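Madel Hand-held Gripper – Set-up and Care Guide
Section 7: Finger pads, linkages and work on soft goods
Category: Manuals > Hand tools > Gripper maintenance
5 Jul 2024 – by Raghavendra Gowda
Last updated: revision 3, pad fitting and reply to site comment added

7.1 Scope

This section covers fitting the finger pads, checking the linkages and setting the grip for clothing and bedding. It applies to the two-fingered gripper in its hand-held form. For the bench-mounted form, see Section 9. Units delivered to Notthorpe before January have the older pad screws and must not be mixed with parts from the current pad kit, order code 1593.

Tools required: 2 mm hex key, small flat screwdriver, lint-free cloth, feeler gauge, pad kit.

CAUTION: Switch off the gripper and unplug the lead before putting fingers or tools between the link bars. The arms can close without warning if the trigger is knocked.

7.2 Removing the old pads

1. Open the gripper fully and switch off.
2. Lay the gripper on its back with the pads facing up.
3. Loosen both pad screws one turn each, then remove them. Do not take out one screw completely while the other is still tight.
4. Lift the pad straight off. If it sticks, ease the flat screwdriver under the rear edge. Do not lever against the tip.
5. Wipe the mounting face. Old adhesive must be removed completely.

Note: Pads are handed. The left pad carries a single notch on the rear face and the right pad carries two.

7.3 Fitting new pads

1. Offer the pad up to the mounting face and start both screws by hand.
2. Tighten the screws alternately until the pad no longer moves.
3. Close the gripper slowly by hand and look along the pads from the side. The tips should meet first, followed by the rest of the face.
4. If the tips cross, slacken the screws, square the pad and repeat from step 2.
5. Open and close the gripper ten times under power, then check the screws again.

Write the fitting date on the service card. Pads used only on fabric are changed at 300 hours or when the surface has gone shiny, whichever comes first.

7.4 Linkage check

1. With the power off, hold one finger and rock it gently from side to side. Repeat on the other finger.
2. Compare the play. A small, equal amount on both sides is acceptable.
3. If one side is looser, check the pivot pins at the lower end of the link bars, then the smaller pivots along the upper joints.
4. Pull out any thread or fluff with tweezers. Do not use compressed air, which drives lint into the pivots.
5. Put one drop of light oil on each pivot and wipe off the excess. Keep oil off the pads.

CAUTION: Do not tighten a pivot to take up wear. A tight pivot makes one finger lag and the pads will close off centre. Replace the pin.

7.5 Working position on bedding and clothing

Set the grip force to Low before working on soft goods. Approach with the fingers open and keep the ribbed body clear of the fabric. When garments are stacked on a soft surface, start with the uppermost item and close on a single fold. Knitted pieces should be taken across the ribs where possible. Velvety fabrics shed, and the pads need wiping more often.

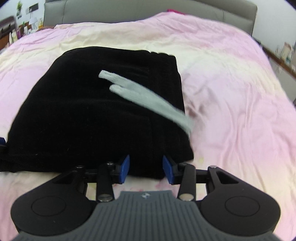 Chowdary wrote in to say that Low is still too strong for loose knits, and that on a mattress the pads tend to pick up the layer underneath as well. The suggestion was to drop the force one further step and lift slightly before closing fully. This has been tried on the Grulura test unit and is now the recommended method for knitwear:

1. Set the grip force to Low, then press the minus key once.
2. Close until the pads just touch the fabric.
3. Raise the gripper by a finger's width.
4. Close fully and lift.

If the lower layer still comes up, open, move the gripper nearer to the edge of the item and start again. Do not shake the gripper to free a layer – this loads the linkages sideways.

7.6 After use

Wipe both pads with a dry cloth. Check the gaps behind the link bars for trapped thread. Store the gripper with the fingers open so that the pads do not take a set.

Fault code 737 on start-up means that the fingers were not fully open when the gripper was switched on. Switch off, open the fingers by hand and switch on again. If the code returns, repeat the check in 7.4 before calling service.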